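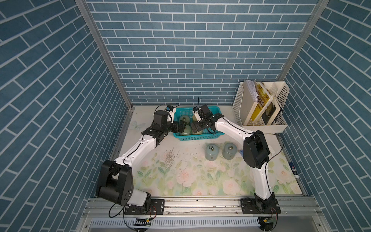 Getting two arms to share one basket is the part of our club's Trorico project I get asked about most, so let me walk you through how we set up the jar run.

First, put the basket near the back wall and stand your jars out on the mat. Leave room between them – a gripper is wider than you think! Then teach one arm at a time. I save each pose in Flumow as I go (give them real names, please, I once had 20 called "test").

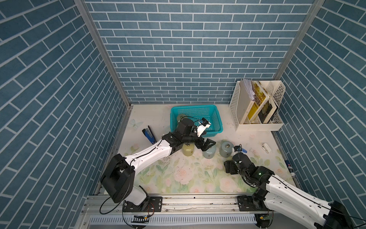 Next, slow everything down to 20 percent and run both arms together. Keep a hand on the stop button. If the wrists get too close over the basket, add a wait to one side and try again.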